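How to Pack a Box of Small Things

By Amber Verschueren

Most rooms have small things that don't belong in a drawer and don't belong on a shelf. A bottle. A flashlight. A charger. They end up on the floor or on the bed, and then you can't find them when you want them. A box fixes this, if you pack it well.

You don't need a special box. A brown cardboard one with a lid is fine. Shoes come in boxes like this, and so do a lot of things that get mailed.

What is cardboard?

Cardboard is made from paper, and paper is made mostly from tiny threads of wood called fibers. Many mailing boxes use a kind called corrugated cardboard. If you look at the cut edge of a piece, you will see a wavy layer between two flat ones. The waves hold the flat layers apart. That makes the sheet stiff but keeps it light, as most of the inside is air.

Other boxes have no waves. They are made of one thick layer of paper pressed hard. These are good for light things.

Water is bad for both kinds. Wet fibers come loose from each other, and the box goes soft. Check that every bottle is closed before you put it in.

Choosing a place to work

A bed is a good place to pack. It is wide, and small things don't roll far on it. Push the duvet to the back so you have a flat part in front. Take the lid off and put it next to the box.

Now get everything you want to pack and put it where you can see it. Don't start filling the box yet.

Sorting

Make 2 groups. The first group is things you use often. The second is things you use once in a while.

Zsófia Simon is nine and packed a box like this in January, when her family moved to a new apartment. She put her flashlight at the very bottom, under a stack of cards and a bag of marbles. On the first night she needed it and had to empty the whole box on the floor. There were 99 marbles in the bag and the bag was not tied.

Things you use often should go in last, or stand up where you can grab them.

Filling the box

Heavy things go on the bottom. If all the heavy things are on one side, the box will tip when you lift it, so spread them out.

Tall things can stand up if the box is deep enough. A bottle that stands alone will lean or fall. Put something on each side of it.

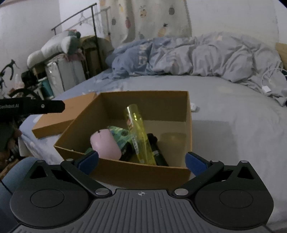
Flat and soft things can go in the gaps. A sock works well, and so does a folded paper bag. Don't press hard on anything that could crack.

Leave cables for the end. Wind the cable in a loose circle about as wide as your hand, and keep the plug on the outside. A cable that is bent sharply many times can break inside, where you can't see it.

Closing it

Put the lid on. It should sit flat without being pushed. If it doesn't, take one thing out and try again.

Write on the side of the box what is in it. The side is better than the top, as you can still read it when boxes are stacked. Then lift it a little with both hands. If you hear something slide, open the box and fill that gap.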